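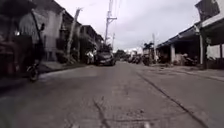
How is the vehicle to find its way along a street that has no painted lines? It is to follow the kerb, using the distance sensors on its left side, and to check its heading against the route map at every utility pole.

Project Diary, Automation Course, Second-Year Group
September 27, 2024

The group met at Plorkilgate at nine o'clock to continue work on the delivery vehicle. Mr Oldřich Skála was in charge of the session. The subject for the day was the reading of street pictures, which the vehicle must be able to do before it is allowed out of the yard.

The first hour was given to marking up. Each student worked on the same street view and drew the limits of the surface on which the vehicle may travel. There was general agreement on the left side, where the raised pavement and kerb run along the edge of the road. Opinions differed on the long dark seam between the concrete slabs, which the edge-finding program had taken for a kerb. Mr Skála asked that seams and cracks be given a class of their own, and this was entered in the marking guide. Stains and worn patches are to be left unmarked for the present.

The dark parked car at the left kerb was marked as a fixed obstacle, and the person in light clothing beside it as a moving one. The motorcycles in front of the shop fronts on the right caused more discussion. They stand close together, and the program returned them as one large shape. It was decided to accept this, as the vehicle has no need to pass between them. The blurred figure in the left foreground was marked "rider, uncertain".

The training set now holds 1,120 marked pictures. Of these, 40 were put back for a second reading after two students were found to have used the old guide. The second reading is to be finished before the next session.

After the break the Zomis control board was fitted to the chassis. The steering motor answered correctly to the left but was slow to the right. A loose connector was found and replaced, and the test was repeated with a satisfactory result. The Eltel battery pack was charged and put away in the store.

A run of 300 metres was then carried out in the yard at walking pace. The vehicle kept to its line except at the drain cover by the gate, where it stopped and had to be restarted by hand. The log has been saved under the name Phuthong, which the group has chosen for the vehicle.

The street trial remains planned for November, subject to written permission. Students are reminded to return the marking guide to the shelf and to sign the tool sheet before leaving. The sheet was not signed by everyone today.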